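Sangate
Home > Care of wood > Oils for table tops > Mastum table oil

Mastum table oil

Product number 727
Tin of 225 ml or tin of 600 ml
Colour: clear
Finish: matt, a little silky after the second coat

In stock. Please choose the size of tin before you put it in the basket.

Mastum is an oil for wooden table tops, desks and kitchen counters which are used every day. It goes into the wood and does not make a thick film on the top. You can feel the grain with your hand when it has dried, and if the surface becomes dull in one place you can repair this one place without taking off everything else. For us this is the main reason to choose oil and not lacquer for a table where people eat and work.

We make it in our workshop in Mosodach, in small quantities, from linseed oil with a little plant wax. It smells of linseed for several days. Some customers like this smell and some customers write to us that they do not, so please think of it if you want to oil a bedroom desk in winter with the windows closed.

Which woods

Mastum works well on oak, ash, beech, birch and maple. On pine it gives a more yellow colour than on the others, and the knots take less of the oil than the wood near them. Walnut becomes clearly darker. Very oily tropical woods are difficult: the oil stays on the top and is sticky after many days. We do not recommend Mastum for teak.

It can be used on solid wood and also on veneer, but with veneer you must be careful with the sanding, as the layer is thin and there is no second chance. It cannot be used over varnish, lacquer or paint. If you do not know whether your table has a lacquer, put a drop of water in a place which is not much seen. When the drop stays round for a long time and leaves no darker mark, there is most probably something on the wood which has to come off first.

About the colour

Light woods are the ones we get the most letters about. A clear oil is not without colour. It makes the wood look as it looks when you wipe it with a damp cloth, warmer and with more difference between the pale and the dark lines. When the grain is strong you will see it stronger. Customers who want to keep the look of fresh sanded wood should take our Mastum Pale, which has a small part of white pigment and is sold on its own page.

Please try the oil on the underside first and wait until the next day. The colour directly after wiping is deeper than the colour which stays.
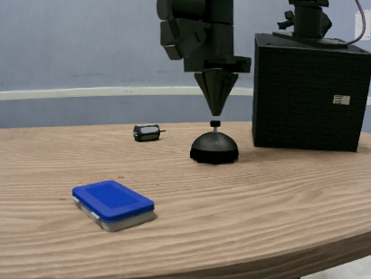
Light wooden top with a curved front edge, computer rendering. The grain is pale beige and tan.

Before you start

The wood must be clean, dry and sanded. For a new top we finish with a middle paper and do not go to the very fine ones. Wood which is sanded too fine closes itself and takes less oil, and then it is also less protected. Sand always with the grain. Take away the dust with a vacuum cleaner and after that with a dry cloth.

Round and curved edges need more attention than the flat part. On a curve the saw has gone through the wood at different angles, and where you see the end grain the oil is drunk very quickly. Go over these places a second time while the flat part is still resting. If you sand a curve by hand, put the paper around a piece of cork or soft foam, because with a hard block you will make small flat places which you only see when the oil is on.

Do not forget the underside. A top which is oiled on one side only can bend when the heating is turned on in the autumn. The underside does not have to be beautiful, one thin coat is enough.

How to use

Stir the tin well, down to the bottom. The wax sinks when the tin has been standing.

Put on a thin coat with a brush or with a cotton cloth without fluff, along the grain. Wait until the surface has taken what it can take. In a warm room this is a quarter of an hour, in a cool room it can be double. Where dry spots appear, give a little more.

Then wipe away everything that is left on the top. This is the step where most mistakes are made. Oil which remains standing on the wood becomes a sticky skin, and this skin does not dry properly even if you wait a week. Wipe with a clean cloth, turn it, and wipe again until the cloth moves easily.

Let it dry overnight with fresh air. The next day rub it lightly with a white pad, clean off the dust and put on the second coat in the same way. A desk is ready with two coats. For a kitchen counter we advise 3 coats, and near the sink perhaps one more after the first month.

You can put light things on the table after one day. For the first week please no water, no hot pots and no tablecloth. The oil needs air to become hard.

Warning about cloths

Cloths with linseed oil can become hot by themselves and start to burn. Never leave them in a heap or in a bin. Put them in water, or spread them flat outside to dry on something which cannot burn. The same is true for pads and for sanding dust which has oil in it.

Keep the tin closed, upright and away from children.

Cleaning and care

For the daily cleaning use a cloth which is only a little damp, and dry afterwards. No strong cleaning liquids, no scouring powder, no microfibre cloths on a fresh surface. Red wine, beetroot and coffee should be wiped soon. If a ring has stayed, sand the place softly with the grain, give it a drop of Mastum, rub in and wipe off. After some days you will have trouble finding the place again.

How often you must oil depends on how you live with the table. A family table is normally oiled once in the year, a writing desk less. You see it is time when water drops do not stay round any more and the wood looks grey and thirsty.

Which size of tin

The small tin is meant for a desk, a side table or a set of shelves, and for repairs later. For a dining table with both sides, or for a kitchen counter, please take the large one. Old and very dry wood can need clearly more than new wood. It is better to finish a table from one tin, although the colour of our oil changes very little between the batches.

If a part is left over, store it in a glass jar which it fills almost to the top. In a half empty tin the air makes a skin on the oil. This skin can be cut out and thrown away, the oil under it is still good. Do not stir it in.

What customers have asked

Can I put Mastum over another oil? Yes in most cases, if the old oil is dry and the surface is clean. With a hard wax oil from another maker please make a test first.

Is it safe for a board on which I cut bread? When it is completely dried, yes. Give it four weeks. For boards that are washed every day, our board oil from the Sepúlveda range is simpler in use.

Can I thin it? Not necessary. If it has become thick from cold, put the closed tin in a warm room until the evening.

My table is still sticky, what now? There was too much oil left. Put on a very little fresh oil, rub with a white pad until the old layer gets soft, and wipe everything dry. When this does not help, write to us with a photo and tell us the kind of wood.

Can I use it outdoors? No. It has no protection against sun and will go grey in one summer.

Delivery

We send orders from Mosodach on every working day. In July the workshop is closed for two weeks, and orders from this time go out when we are back, in the order in which they came. Tins with oil cannot be sent by air. Unopened tins can be returned within 30 days, opened tins unfortunately not.

Questions about the use of the oil are answered by Demetrio Echevarría, who also makes it, so an answer can take until the evening.

You may also need

Mastum Pale, for light woods
White rubbing pads, fine
Cotton cloths without fluff
Cork block for sanding

Page last changed 8/1/19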